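# The street that checks its own meters

Oksana Karpenko keeps her electricity bills in a biscuit tin on top of the fridge. The oldest is from the winter she moved to Hanville, and she can tell you what she was doing in most of the months since. The high ones are the years her mother lived with her. The low one is the April she spent in hospital.

Last year her flat used 2,404 units. This year it used 1,442. She has the same cooker and the same fridge, and says she is no colder than she was.

What changed was that she started reading the meter herself, every evening after the news, and writing the number on the back of an envelope. Her neighbour Gregor Kerr had been doing it for years and talked her into it on the stairs. There are now 167 households in Hanville sending their readings to a shared sheet, which Kerr prints and pins up in the laundry room.

"People think it must be the lights," he says. "It's hardly ever the lights. In Oksana's case it was the water heater. The timer had been wrong since the clocks changed, and I don't know which year they changed."

The sheet has caused a few arguments. Ostap Moroz, on the ground floor, took his flat off it for a month after someone remarked on his tumble dryer. He came back when his own bill went up and he wanted to know if everyone's had.

Tamara Kovalchuk, who rewired half the block before she retired, visits people who can't find where their units are going. She takes a notebook and a plug-in meter and stays for two cups of tea. She starts with anything that makes heat, then anything that runs all night. Old freezers in hallways are a favourite of hers. She has no time for the idea that a phone charger left in the wall will ruin you - the sums are tiny, she says, and people feel virtuous about it and then run a fan heater all afternoon.

She does like a switch, though. A television, its box and its speakers can be turned off together at night from one place, and she says that suits people who won't crawl behind a cabinet. 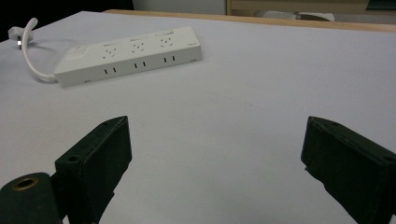
*A white power strip with three outlets and a switch at one end.*

The landlord has agreed to look at the heater timers in the other stairwells, starting with the one nearest the road. Karpenko has bought a second tin. Her reading last night was taken late, after a phone call from her sister in Stasiv, and she has put a small cross beside it.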